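What the Storage Unit Keeps

2023-07-04

When my family gave up our apartment last January, we did not yet have another one to go to. The new building in Astari was two months late, and the old lease could not wait. So everything we owned went into a storage unit on the edge of town, and we went to live in one room at my sister's place.

I had never rented storage before. I thought it was a service for people with too many things. At the desk of Curketier, the company we chose, I learned that most of their customers are like us, people between two addresses. The building has 86 units, and on the day we came only a few of them were free.

The price looked simple. We paid 101 dollars a month for the unit, and then I read the second page of the contract. Insurance was separate. The lock was separate. Access after eight in the evening was also separate, and this one I refused, and later I was sorry for it.

Packing for storage is different from packing for a move, and I understood this too late. In a move, a box is closed for one day. In storage, you will need something from the box at the back, and you will need it soon. We put the winter coats behind the sofa - in January. My husband climbed over the sofa with a flashlight in his teeth, and I stood in the corridor and gave directions which were mostly wrong.

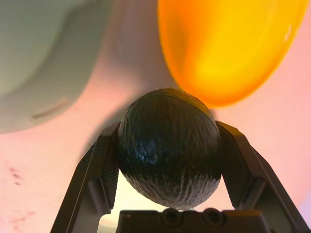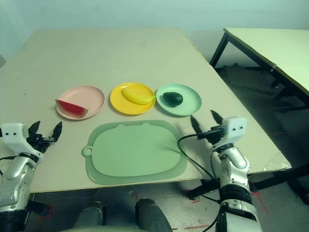
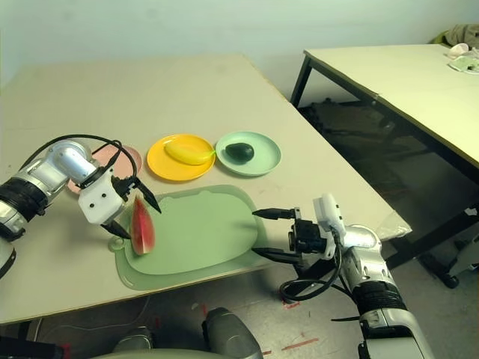

Top, a dark avocado; center, plates with toy fruit; bottom, a wedge of toy watermelon and a green cutting board.

The movers were from Flatia, a small firm with two trucks. They asked me for a list before they gave a price, and I was annoyed by this, but the list saved us. I wrote down each piece of furniture and the side of the truck where it should stand. The total for both trips, into storage and out again, came to 1164 dollars. A bigger company, Arabzadeh, wanted less for the first trip but could not promise a date for the second.

What survived well? The books, the dishes, the bed. The mattress had a cover with a zipper, and I recommend to buy a good one. What did not survive was a bookcase that we left standing with its shelves inside. The shelves bent under the boxes we had put there to save space. Also I lost the bag with the screws of the kitchen table, and for three weeks we ate at the ironing board.

We have now lived in the new apartment since spring. I kept the unit one month longer than necessary, I think from fear that something would go wrong again. On the last day I swept the floor, gave back the key card and found one sock behind the door. The screws arrived later, inside a teapot.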